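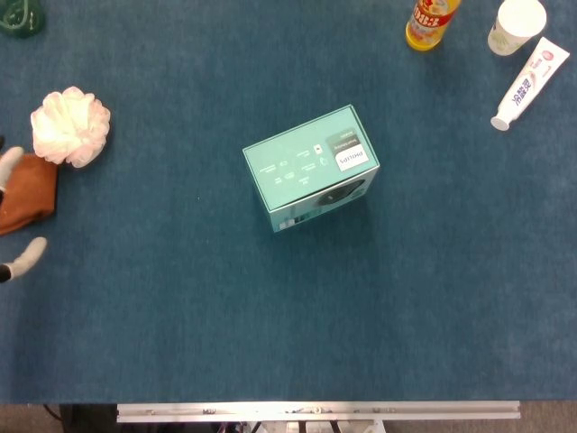 Jovness Publishes Revised Test Procedure for Small Retail Cartons

PLOVSKA, Aug 4, 2018 - Jovness, an independent packaging test laboratory, has published the second edition of its procedure for testing small printed cartons used in retail and mail order. The document, issued as Fothergill Procedure, Edition 2, replaces the first edition in full. It applies to folding cartons and small corrugated boxes that are sold on a shelf and also sent through parcel networks, with or without an outer shipping box.

The procedure is named after the Fothergill building at the Plovska site, where the drop and compression equipment is housed. It covers conditioning, compression, drop, vibration, surface rub and label adhesion. Limits for pass and fail are not part of the procedure. These continue to be set by the carton buyer and must be stated on the test order before work begins.

Background

The first edition was written for cartons that travel on pallets from a packing plant to a store. Under those conditions most of the load on a carton is vertical and steady, and the carton is handled singly only a few times. A growing share of the cartons submitted to Jovness are now shipped one at a time. They are dropped on edges and corners, slide against other parcels on belts, and may be opened, closed again and returned by the buyer.

In February, Jovness completed a review of its own test records for this group of products. The review covered 1568 cartons tested under the first edition. Damage to the printed face and lifting of added labels were often noted in the remarks field of the report, but the first edition gave no method for grading either one. Reports from different operators could not be compared on these points.

Main changes in Edition 2

Conditioning. Cartons are now held at the stated temperature and humidity for 46 hours before the first test. The first edition allowed the operator to end conditioning early when the weight of the carton was stable between two readings. That option has been removed. Weight readings are still taken and are now listed in the report.

Compression. The load is applied to the largest face and then, on a separate carton, to the smallest face. The first edition called for the largest face only. Both results are reported as peak load and as the distance moved at peak load. Cartons are tested with their normal contents or with a dummy of the same size and weight. Empty cartons may be tested on request, but the result must be marked as an empty carton result on the first page of the report.

Drop. The drop series now has eight drops per carton, in a fixed order. Corner drops come first, followed by edges and then faces. The order may not be changed to suit the shape of the carton. Where a carton has a hang tab or a sleeve, the tab or sleeve stays in place for the whole series.

Vibration. The vibration step has been moved so that it follows the drop series. Under the first edition it came before. The frequency range and the running time are unchanged.

Surface rub. This is a new section. A weighted pad faced with plain brown board is moved across the printed face for a set number of strokes. The face is then graded under fixed lighting against a printed scale. The scale has separate columns for light and dark inks, as scuffing on a dark solid area is easier to see than the same wear on a pale one. White text and thin white lines left unprinted in a colored area are graded as part of that area.

Label adhesion. This section is also new. It applies to any sticker or label added after the carton is printed, including price labels, seals and stock labels. The label is checked for lifted corners after conditioning and again after the vibration step. A peel test is carried out on a separate carton. If the label tears before it comes away, the report states this and gives the length of label removed.

Cartons closed a second time

An annex sets out a method for cartons that are expected to be returned and sold again. The carton is opened and closed by hand in the manner described by the supplier, after which the compression test is repeated. The annex does not apply to cartons with a tear strip or a glued flap that cannot be closed again. It is marked as informative and will be reviewed when enough results are available.

Equipment and software

Existing compression frames and drop testers that met the first edition can be used for Edition 2 without changes. Laboratories that wish to carry out the rub test will need a pad and sled that match the drawing in the procedure. The drawing gives full dimensions and may be used to have the parts made locally.

Results at the Plovska site are recorded in Lalent, the laboratory's in-house reporting system. Lalent has been updated with new fields for rub grade and label condition. Clients who receive data files as well as printed reports should note that the column order has changed. A sample file with no client data is supplied with the procedure so that import settings can be checked in advance.

Change from the first edition

Test orders received before the date of this release will be completed under the first edition unless the client asks in writing for a change. New orders will be carried out under Edition 2. Reports issued under the first edition remain valid for the cartons they describe. Results from the two editions should not be placed in the same table without a note, in particular for drop and vibration, where the order of testing has changed.

Clients who need a link between old and new results may order a paired test. One set of cartons is tested under each edition, from the same production lot, and both sets are covered in a single report.

Availability

Fothergill Procedure, Edition 2, is available in English from the Jovness document desk in Plovska. Current clients will receive a copy with their next report. The printed rub scale is supplied separately and should be stored flat and away from daylight.

About Jovness

Jovness tests paper, board and printed packaging for makers, packers and retailers. Its laboratory in Plovska carries out strength, transport and surface testing. The company does not make or sell packaging.

Press contact: Jovness Document Desk, Fothergill Building, Plovska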